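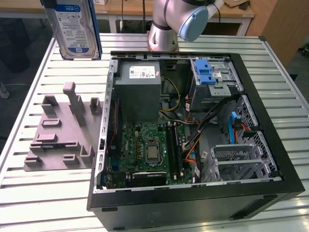
Hằng La
Researcher, Amadi project, Lamum robot laboratory

How does a robot learn to put a hard drive into a computer?

Have you ever seen the inside of a computer? Most of the time the computer is closed and we look only at the screen. In our laboratory we keep one with its side taken off, lying down on a white table, so that the robot arm can reach the parts. The big green board is called the motherboard, and all the other parts talk to each other through it. The grey metal block in the corner is the power supply. It gives electricity to everything else.

The part with the blue and white label is a hard drive. A hard drive keeps your pictures, your games and your homework, also when the computer is switched off. On the label you can read 1.0TB. The letters TB mean terabyte, and one terabyte is enough for a very large number of photos.

At the lower right of the computer there is a metal cage with rails, and it is empty. A hard drive can slide into a cage like this. For you it would be easy after one or two tries. For a robot it is quite difficult, and I want to explain why.

Try this at home. Close your eyes and put a book back on a shelf, between two other books. You will probably touch the shelf first, then feel where the gap is, then turn the book a little, then push. Your fingers tell you a lot. If the book is stuck, you feel it and you stop pushing.

A robot arm is strong and it can repeat the same movement very well. But if the cage is moved by the width of a fingernail, the same movement is now wrong. The drive hits the metal rail. A robot which doesn't feel anything will continue to push, and then something can break.

So in our project, which has the name Amadi, we teach the robot in two steps.

Step one: showing. My colleague Chiến Hứa moves the robot with a hand control, a bit like in a video game. The robot records every movement of its joints. A camera records too, so that later the computer can compare what it saw with what the arm did. Chiến did this 370 times. He had to do some of it slowly and some of it a little badly, because the robot must also learn how to correct a mistake.

Step two: practising. A computer program studies all the recordings and looks for what they have in common. We call this program Lellach. When it is ready, the robot tries alone and Chiến keeps his hands away from the control – except for the red stop button, which is always near him.

You may ask what the mauve plate next to the computer is for. We made it with a 3D printer. It has blocks and slots, and they hold things in a known place. When you cook, it helps if the spoons are always in the same drawer. It is the same for the robot.

What did we find out?

We did a test with 37 tries. Before each try we moved the computer a little. Without the feeling of force, the robot put the drive in correctly only 8 times. Then we did the same 37 tries again, and this time the robot could measure how hard it was pushing. Now it failed only 2 times. Both times a cable was lying in front of the cage.

Cables are our biggest problem today. Look how many there are: yellow, black, orange, blue, and a thin red one on the left. A metal cage always keeps its shape. A cable bends in a new way each time you touch it, and it is hard for the robot to guess where it will go.

This is what we will study next. In May we want to start with only one cable, a short one, and the robot will learn to push it softly to the side before it brings the drive.

Words to remember

Joint: a place where the robot arm can bend, like your elbow.
Force: how hard something pushes or pulls.
Demonstration: when a person shows the robot how to do a task.
Motherboard: the large board which connects the parts of a computer.

If you want to open an old computer yourself, ask an adult first and pull out the plug. Please leave the power supply closed, as it can be dangerous inside even without the plug.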